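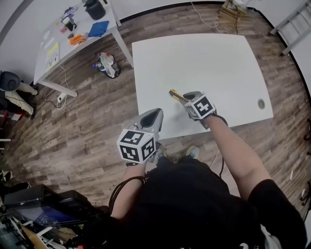

# Zorancombe Tabletop Tools: Data Card

6 min read

Welcome, and thank you for stopping by. Zorancombe is a collection of short recordings of ordinary hand tools being picked up, turned over, passed along and put back down on a table. I started it because I have spent a good part of my life at workbenches and kept noticing how much goes on in the few seconds before any cutting or tightening happens. You reach, you shift your hold, you change your mind about which end should face you. I wanted a place to keep all of that, and this is the place.

## What's in it

The current release has 300 recordings covering 34 tools. Most of them are things you would find in a kitchen drawer or a garage: utility knives, screwdrivers, pliers, tape measures, scrapers, a few pairs of scissors and one very stubborn bottle opener that I have grown fond of. The yellow and black utility knife is a good one to start with if you just want to get a feel for the collection. It's bright enough to follow easily against a white tabletop, and it lies at all sorts of angles, which makes for a nice variety of pickups.

Each recording comes with a short note in plain words. A typical note reads "utility knife, picked up from the table, turned, set down near the edge." I tried hard to keep the wording steady from one note to the next, though if you read enough of them you'll be able to tell which ones I wrote before lunch.

## Folders

- `tools/` has one folder per tool, named the way you'd say it out loud (`utility-knife`, `tape-measure`)
- `notes/` has the plain-word notes, one text file per recording
- `lists/` has the practice list and the held-back list
- `extras/` has everything I couldn't sort and couldn't bear to throw away

The practice list names 200 recordings. Another 14 are held back for checking, and the rest are left unassigned so you can divide them up as you please. The Prado branch of the project used an older split, so please don't mix its lists with these.

## About the knives

Blades are meant to be fully retracted for every recording of a utility knife, and nothing in the collection calls for cutting. If you'd like to add knife recordings of your own, please follow the same rule, and put the knife away in a drawer or a box at the end of the session. I know it's tempting to leave it out for tomorrow.

The notes call the part you hold the "body" and the other end the "nose." I went back and forth on "nose" for longer than I'd like to admit, but "tip" kept getting confused with the blade itself.

## Adding your own

I would be so pleased to have more tools in here! Gardening tools especially, as we have hardly any. A plain, light table works nicely, and you should put down one tool at a time unless your note says otherwise. Leave the rest of the room as it is. People work in rooms with power strips and stepladders and bags of bottles in them, and I like the recordings to feel lived in.

Please write your note the same day. I once let a Saturday's worth pile up and spent the following evening trying to remember whether I'd meant "turned" or "tilted."

## Known problems

A handful of notes say "cutter" where they should say "utility knife." The pliers folder has two numbering styles in it, which Lendirora's sorting script fixes if you run it twice (once doesn't do it, and I haven't found out why). The Zelus viewer shows the notes in alphabetical order, so use the file numbers if the order matters to you.

## Contact

Questions, corrections and offers of trowels can go to Dilani Kumarasinghe through the project page. I read everything, though in January I tend to be slow.

**Comments (3)**

**marlo_bench:** Used the utility knife folder first, as suggested. Good call. Is there any plan for snap-off knives too?

**Dilani Kumarasinghe:** Yes! I have one on the shelf and only need to find time for it. Thank you for asking.

**tinsnips:** I'm still finding "cutter" in the notes. Sent you a list of the file numbers.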